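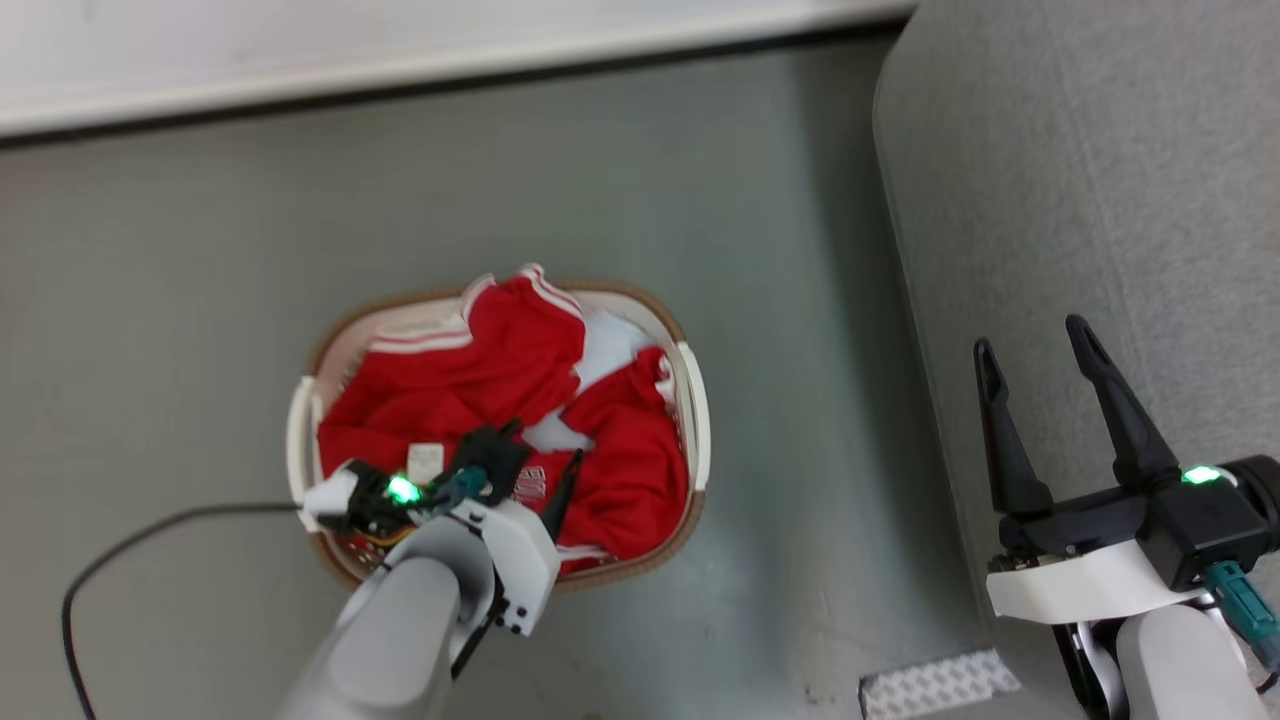

Threads > Sinéad Quinlan > Pipes, cigars & bits

right. refilling butane lighters. had the same question four times since Sunday so doing it as one thread and then I'm going to bed

1/ mine is a Villca twin jet, bought second hand, pocket sized, little window on the side. Everything here is from that one plus a Miketti single flame that lives in the drawer. Soft flame pipe lighters are a bit different, will get to them

2/ most "broken" jet lighters are not broken. They are full of air. You top up, top up, top up, and every time a bit of air goes in and stays there. then it clicks and hisses and no flame and you bin it. don't bin it

3/ so. Turn it off, let it cool right down. Ten minutes at least if you've been using it. Outside or by an open window, nothing lit anywhere near, and that includes the cigar you were halfway through. Yes Senyo

4/ hold it upside down, valve up. small flat screwdriver, press the valve in and keep it in. It'll spit. Keep going till it stops, let go, wait a minute, press again. there's nearly always a second little puff

5/ while it's empty turn the flame wheel to minimum. Properly to the minus, till it stops. People fill with it on max and then lose an eyebrow

6/ now the can. Can on top, nozzle pointing down, lighter upside down underneath. STRAIGHT. If it's at an angle it sprays all over your hand and that's seriously cold, don't

7/ push down firmly, count five, lift. Again. Once more if the window's still low. No pumping it like a bike tyre, thats how the air gets in

8/ then leave it alone. Five minutes minimum, I do ten. the gas is freezing and the valve is freezing and it wants to come back up to room temperature. Half the "I filled it and it still doesnt work" messages I get are people who tried after ten seconds

9/ turn the wheel up to halfway, spark. Should be a clean blue flame with a steady hiss. Sputtering = still some air, purge again. Yellow and lazy on a jet = muck in the burner

10/ for muck: blast of canned air across the burner holes, short ones, not with your thumb on the trigger for a week. Pocket fluff mostly. A bit of cigar leaf once, no idea how 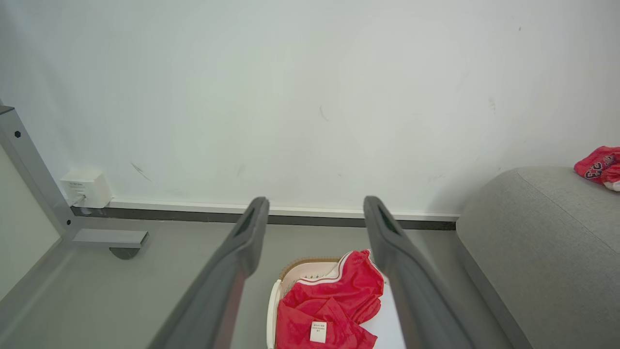 11/ which gas. Bit of a sore point. I used the cheap stuff from the market for years and the Villca clogged every couple of months, moved over to Flindiditz in the tall can and it's been fine since last November. Might be luck. Do check the can for which adapter you need, though it's printed about the same size as the little white care label on that red thing in the laundry basket, and I can't read that either. Phone torch and a magnifier. Or just try the plastic adapters in the cap till one sits flush

12/ the Trimov can is fine too, 3440 is the one with the metal tip I think?? Someone correct me. the one with the plastic tip leaks on a Villca valve, I lost half a can that way

13/ soft flame pipe lighters. same purge, same fill, but a lower flame than you'd think. You're drawing it down into the bowl so a big flame just scorches the rim. ask my good briar

14/ Senyo Sarpong asks if you can fill it right to the top. no. Leave a bit of room, gas expands, don't leave it on the dashboard either. He's done both

15/ and no lighter fluid!! Fluid is for the wick type. Wrong fuel, will not go in, will make a mess, had one person try it

16/ if you've purged twice, filled, waited, cleaned the burner, and it still won't go, listen for the spark. No click no spark = igniter, and on a cheap one that's the end of it. Click and spark but no hiss = valve. The Villca ones can go back to them for a new valve, Miketti I'm not sure, haven't had to

17/ forgot to say, high up it gets fussy. mine sulked at 2000 metres on holiday, single flame one was ok with the wheel up a touch. Took matches after that

18/ ok that's it. Will do cutters another night, mine needs sharpening and I keep putting it off. Replies open but I'm slow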